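Filed under: floors, spring jobs. Last changed in March.

# Cleaning and resealing grout on a tiled floor

Grout is porous. It takes in whatever is in the mop water, and after a few years the lines turn darker than the tile. These steps cover cement grout between glazed ceramic or porcelain tile. Don't use them on marble, limestone or other natural stone, which needs its own cleaner.

Set aside one morning for the cleaning and part of the next day for the sealer.

## What you need

- Vacuum or soft broom
- Mop with a hanging hole in the handle, so it can dry off the floor
- 2 buckets, one for cleaner and one for rinse water
- Oxygen bleach powder
- Stiff nylon grout brush (no wire)
- Old towels
- Penetrating grout sealer
- Small foam brush or applicator bottle
- Rubber gloves and knee pads

I use Lomow powder and the Sugiyama water-based sealer. The hardware store in Markbridge carries both. Other brands are fine if the label says they are meant for cement grout.

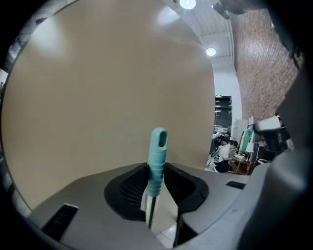
## Clear and test

Move everything off the floor that you can lift. Vacuum twice, the second time at a right angle to the first, and run the crevice tool along the baseboards. Grit left in the joints turns to mud as soon as it gets wet.

Drip a little water on a few grout lines in different parts of the room. If it beads, the old sealer is still working there and you can skip to a plain mopping. If it soaks in and leaves a dark spot, carry on.

Look for cracked or missing grout while you're down there. Repair those joints first and let them cure for as long as the grout bag says.

## Scrub

1. Open a window and put on gloves.
2. Mix the oxygen bleach with warm water at the strength on the package. Mix only what you'll use today. It loses strength overnight.
3. Pour or mop a thin layer over an area you can reach without moving your knees.
4. Leave it for the time on the label. Keep it wet. Add more if it starts to dry.
5. Scrub along the joint with short strokes, then across it.
6. Soak up the dirty liquid with a towel before it settles back in.
7. Rinse with clean water and change the rinse bucket often.

Start at the wall farthest from the door. Never mix oxygen bleach with vinegar or chlorine bleach.

## Dry

Wait at least a full day before sealing, more in humid weather. A fan helps. My own kitchen in Gandwood took more than 22 hours with the window open, and the joints by the sink were the last to lighten.

## Seal

Work in small sections. Run the applicator down each joint, keep the sealer off the tile as much as you can, and wipe the tile faces with a dry cloth within a few minutes. Sealer that dries on glaze leaves a haze that is a pain to get off.

Wait 60 minutes, then put on the second coat the same way. Stay off the floor until the time given on the bottle has passed, and keep water away from it for a day or two after that.
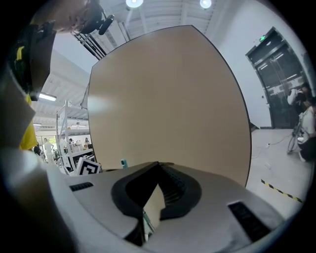
*Tan board with a thin black edge.*

## Upkeep

Mop with a neutral cleaner and wring the mop well. Repeat the water drip test once a year.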